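FOR IMMEDIATE RELEASE

16/11/2025

Ustville Athletic Confirms It Has Not Signed the Striker It Said It Was Close to Signing

Club thanks supporters for their patience, offers exchanges on 127 pre-ordered shirts

USTVILLE – Ustville Athletic today confirmed that talks with a highly experienced overseas forward have ended, and that the player will spend the coming season with Covell Rovers, who play their home games 40 minutes up the highway and who, we are told, simply called him back sooner.

The club first referred to the player in October, when a post on our official account read "Big news coming, Ustville!" and was followed by a drawing of an airplane. The club stands by the airplane. A plane was booked. We understand it landed on time, and that the player then got into a car going north.

Supporters have asked how far along the deal was. Personal terms were agreed in principle, the medical was scheduled, and a locker had been cleared by moving our backup goalkeeper's things into the hallway. The goalkeeper's things have been moved back. He has asked us to mention that one shin guard is still missing.

The club would also like to correct several reports that appeared over the past week.

It is not true that the player turned us down over money. Our offer was competitive for this league, included housing, and came with use of a car for away games that could not be reached on the team bus. Covell's offer was larger. These are separate facts and we would ask that they be reported separately.

It is not true that the player was put off by our artificial turf. He was sent a video of the turf and replied with a thumbs up.

It is not true that our head coach learned of the decision from a Covell supporter at a gas station. He learned of it from the radio, in his car, at a gas station.

WHERE THIS LEAVES THE SQUAD

Ustville Athletic finished last season with the second-best defensive record in the division and an attack that the annual report described as "patient." The club accepts that a goalscorer is needed. Our leading scorer is a center back, and two of his goals were meant as crosses.

The search will therefore continue. The coaching staff has drawn up a list of forwards who meet the club's needs, and the list has been shortened after several of them were found to be under contract, retired, or playing for Covell. Trials for unattached players will be held at Rahimi Park in the new year. Anyone attending should bring both kinds of cleats, a photo ID, and proof of any previous clubs. Highlight reels are welcome but should contain at least one pass.

In the meantime, the number 9 shirt has been given to a graduate of our own academy, who is 19, quick, and under the impression that he had it all along. The club sees no reason to upset him.

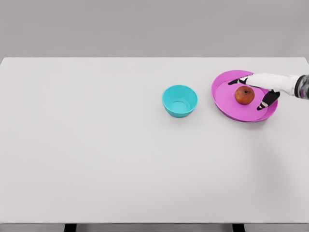 Credit: Varnell Media Services

SHIRTS, SCARVES AND THE SONG

The club shop took 127 pre-orders for home shirts bearing the player's name. It should not have been possible to order these, as the player's name had not been announced, but the custom lettering box on our website will accept anything and supporters are able to read a foreign newspaper as well as we are.

Anyone holding one of these orders has 2 options. The first is a full exchange for a plain shirt or a shirt with the name of a player currently employed by the club. The second is to keep the shirt, in which case the shop will add a free pair of socks. Refunds in cash are available on request at the shop window during normal hours, and will be handled without comment.

The commemorative scarves are a harder matter. The club ordered about 1000 of them, on what seemed at the time like good information. They carry the words "Welcome to Ustville" along with a star, and no name or date, so the club has decided to keep them in stock. They will suit any future arrival. They are on sale now at half price for supporters who would like to welcome someone privately.

The club has also been made aware of a song. It was first sung in the east stand during last Saturday's scoreless draw and has eleven verses, each one ending on the player's surname, which rhymes with very little. The supporters' section has asked whether the song may be kept and adapted. The club has no objection. We would ask only that the fourth verse be dropped before any family fixture.

COVELL AT HOME

The schedule sends Covell Rovers to Rahimi Park for the first round of spring fixtures. The club expects a larger crowd than usual and is opening the north end, which has been closed since the drainage work. Tickets go to season holders first and then to the general public, both online and at the window. Visiting supporters will be placed in the corner section beside the scoreboard. They will find that they cannot see the scoreboard from there. This has been the layout for years and predates the present situation.

The club reminds everyone that the visiting forward is a professional who made a decision about his career, as he was entitled to do. He should be treated with courtesy. Booing is permitted under stadium rules. The throwing of scarves is not, including at half price.

COMMUNICATIONS POLICY

After a review lasting most of an afternoon, Ustville Athletic has adopted a new policy on transfer announcements. From today:

The club will announce a player once the player has signed.

The phrase "Big news coming" will be used for changes to parking.

Drawings of airplanes, handshakes, hourglasses and eyes will not be posted from the official account by any member of staff, at any hour, on any evening, and particularly not after the end-of-season dinner.

Any photograph of an unidentified man seen from behind at the training ground will be assumed to show the plumber. There is a good deal of plumbing going on.

A STATEMENT FROM THE CLUB

"We are disappointed, and we have been disappointed before, so the staff knew where everything was kept," said a club spokesperson. "It would have been a fine thing to see a player of that standing at Rahimi Park. We will now see him there once a season, in the wrong colors, and we've priced the tickets accordingly. We wish him a long and healthy stay at Covell, with perhaps a quiet spell in front of goal toward the spring."

The spokesperson declined to say whether the club would approach the player again when his contract ends. A follow-up question about whether the club still has his phone number was answered with a nod.

ABOUT USTVILLE ATHLETIC

Ustville Athletic is a semi-professional soccer club playing its home games at Rahimi Park, Ustville. It fields men's, women's and youth sides. The women's side currently sits top of its division, signed two forwards over the summer without incident, and has asked for that to be included in this release.

MEDIA CONTACT

Press Office, Ustville Athletic, Rahimi Park, Ustville. Interview requests for the head coach should be made in writing and should not mention gas stations. Match passes for the Covell fixture will be limited and must be requested in advance by outlets intending to attend.

ENDS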